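Open day at the Dobos ceramics works, Skulleck

We got to the Skulleck site on a Wednesday in October, a little before the first tour. Parking is behind the old kiln building and costs 3 dollars. Darlene Chan took our group through the glaze room and the drying hall, where the racks hold 384 plates each. The tour lasts 90 minutes and there is a lot of standing. Wear flat shoes.

The drying hall was the best part. It smells like a wet basement, and the guide let us handle a few seconds from the Wasent line. 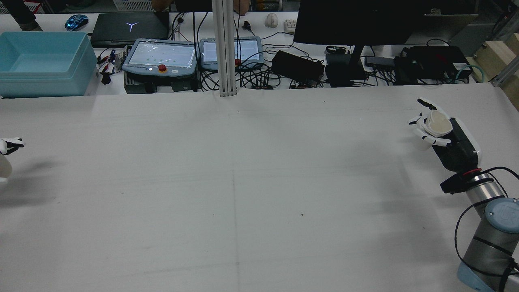 Lunch was soup and bread in the canteen. The shop closes at 2, so go there before you eat. I bought a Wasent butter dish with a small chip in the lid at half price. The bus back to town stops across from the main gate.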